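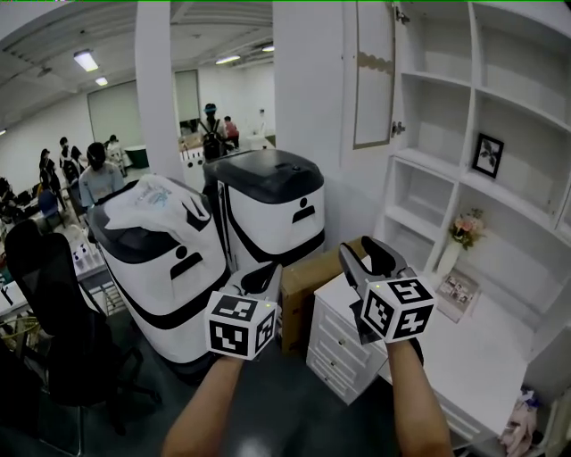
Most complaints about noise in an open office are complaints about speech. Zohreh Mohammadi has spent much of her working life measuring it, first for a ceiling tile distributor in Flindham and then as an independent acoustics consultant in Arkdale. Her clients usually describe the problem as loudness. Her measurements usually describe it as intelligibility.

"A ventilation system can run at a fairly high level all day and people will stop hearing it," she says. "One phone call across the room at a lower level will ruin an afternoon. The ear is looking for words, and if it can find them it will follow them."

The quantity she cares about most is distraction distance, the distance from a talker at which speech becomes hard enough to understand that it stops pulling at the attention of someone trying to work. In a room with a bare ceiling and low furniture it can cover most of the floor. Absorbent material on the ceiling shortens it, and so do screens between desks, provided the two are used together.

"Screens under a hard ceiling are a waste of money," Mohammadi says. "The sound goes up, reflects, and comes down on the other side. I've seen people buy taller and taller screens and wonder why they can still hear the sales team."

Her recent work at Whitfield, a mid-sized insurance office on the north side of Arkdale, followed the usual order. Before anything was bought she ran a set of measurements with the room unoccupied, using a loudspeaker at one desk position and a microphone moved along a line of other desks. The decay was slow. Speech fell by only 2 decibels each time the distance doubled, and reverberation in the upper speech bands was long for a room of that height.

The ceiling was the first change. The original plaster had been painted several times and absorbed almost nothing. The client wanted to keep it for its appearance, so Mohammadi specified suspended horizontal panels, hung with an air gap above them. A panel hung clear of the ceiling takes in sound on both faces, and the gap improves its performance at lower frequencies.

"Everyone asks about thickness," she says. "Thickness matters, but coverage matters more. I would take a thinner panel over most of the room before a thick one over a quarter of it."

The office manager, Adeel Awan, had originally asked for wall panels only. He had received a quote for 32 of them, printed with photographs of local landmarks. Mohammadi kept a few on the wall facing the longest run of desks, where a flutter echo was audible, and moved the rest of the budget overhead.

"I liked the pictures," Awan says. "I was talked out of most of them. The bridge stayed."

The second change was sound masking, a low, shaped background noise played through small loudspeakers above the panels. Masking has a poor reputation, which Mohammadi attributes to bad commissioning. A system set too loud becomes a nuisance in its own right, and one with too much high-frequency content sounds like a leaking pipe. At Whitfield the level was raised in small steps over several weeks, outside working hours, so that no single morning was noticeably different from the one before.

"If staff ask me what the hissing is, I have done it wrong," she says.

She is less confident about the third measure, which was a rearrangement of the seating. Teams that spend the day on the telephone were moved to one end, with a row of storage units and the copy area between them and the underwriters. The measurements support it. The underwriters, she reports, dislike the walk to the kitchen — it is now nearly 23 yards longer than it was — and two have asked to go back.

Whether an acoustic treatment has worked is a harder question than the instruments suggest. Mohammadi repeats her measurements after installation and also gives out a short questionnaire, and the two do not always agree. At Whitfield the decay of speech with distance improved at every position on the line. Satisfaction rose in the middle of the room and hardly moved near the windows, where traffic had always been the main complaint.

"The panels do nothing for a truck outside," she says. "That was in my first report. I also said the window seals were worn. The seals are in next year's budget, I'm told."

Her advice to smaller offices is to begin with a tape measure and a calculation of ceiling area, then look at what is already soft in the room. Carpet helps with footsteps and chair noise but contributes less to speech than people expect. Plants contribute very little. Curtains can be useful if they are heavy and hung in deep folds.

She is now working on a school music room in Flindham, where the reverberation is too short and some of the absorption will have to come out.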